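So Tekusix sent the all-hands email. The Droma pilot in our test kitchens is "on track" and the hand-held gripper sessions continue through December. I have been doing them since spring. A few thoughts.

12 replies 31 reposts 88 likes

The pitch was that it would take the boring part off our plates. My boring part used to be putting the dishes away. Now it's putting the dishes away with a gripper in each hand, slower, and then doing it again.

4 replies 19 reposts 102 likes

Target is 400 clips a week per person. I turned in 396 and got a message about the four. I used to cook for a living and I can't remember anyone messaging me about four of anything.

9 replies 57 reposts 245 likes

My wrists hurt by lunch. The form has a box for "operator comfort" with a scale of one to five. I put two. Next week the form had no box – make of that what you will.

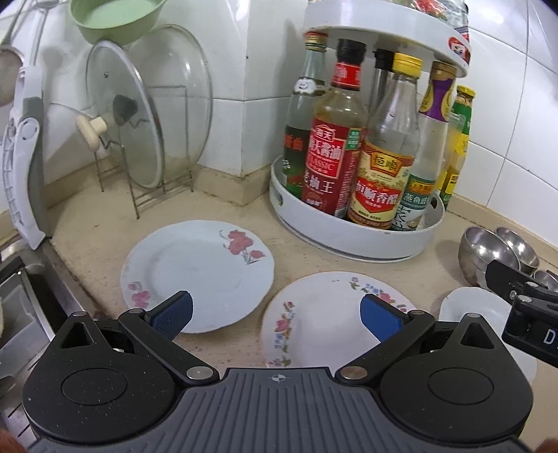
16 replies 40 reposts 171 likes

And the job title changed. We were kitchen staff, now we're "demonstrators." Same pay. Presa, who supply the software, call it upskilling. I'd like to know which kitchen is going to hire me for it.

7 replies 22 reposts 130 likes

Maybe Droma really will stack plates one day. Fine by me. But every time someone asks at the meeting what happens to us after December, we get a slide about throughput. I'll ask again Monday.

21 replies 64 reposts 1,447 likes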